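Courses > Applied Automation > Unit 5 > Handout: budgeting a bench cell

Planning and buying for a single-arm bench

Read before Thursday. Bring a calculator, not your phone.

Last week was picking the arm. This week is everything else on the order, which is where most first budgets fall over. Rule for the coursework: the arm line may not be more than half your total. If it is, you have forgotten things.

Start with the task sentence. One sentence, what goes where. "Move bagged snacks and bottles in and out of a marked area on a table." Then price the sentence, word by word.

Bagged = soft, changes shape. Gripper pads matter more than gripper force. Pads are a consumable! Put them under running costs, not capital. The Redley quote has pads at 165 a set, the Drimalov quote leaves them out altogether, so the two totals on your sheet are NOT comparable until you add them back in.

Marked area = tape or paint, next to nothing. But somebody has to re-do it, so allow time.

Table = everyone forgets the table. Height, reach, does it wobble. Drawers underneath are handy but check the knees and feet of whoever is resetting the objects. Akpan do a plain bench for 400, delivery extra. Read the delivery line, it is on page two of the quote and easy to miss.

Power and cables. Count the plugs first and then choose the strip. Do not do it the other way round.

Objects. Yes they are a cost. Bags get crushed and split, you will want spares of the same bag or your results drift. Cheap per item, adds up over a term.

Contingency: use the Farkovport site as your case. Budget was approved without any, then the floor needed levelling and they had to find 2000 from the training line. So nobody got trained till the next year. Discuss in pairs, what should have been cut insted?

Lead times. Arm is long, pads are short, bench is in the middle. Draw it as bars on one sheet. Order of arrival is not order of ordering.

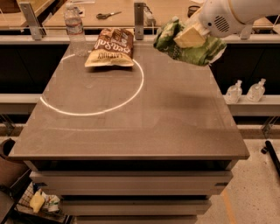
Handout 5, page 2

Worked case, use for the exercise. Green-and-white bag in the gripper, Sea Salt bag lying in the white circle, water bottle by it. Go over the bench and write a cost line for each thing the task needs, then mark it C (capital), R (running) or S (already in stock). Scissors and the power strip at the back count too. Pump bottles on the side ledge: your call, but justify it in one line.

Then do the pads properly. Assume a new set every month of teaching and carry it accross the full year. Compare with the saving you thought you had on the cheaper quote.

Hand in: one sheet, totals at the bottom, assumptions on the back. No covers please.

Related handouts
Reading a supplier quote
Lease or buy? Short notes
Spares lists and how long they should be
Unit 4 recap: choosing an arm

Copyright Applied Automation course team | Contact the unit office | Back to top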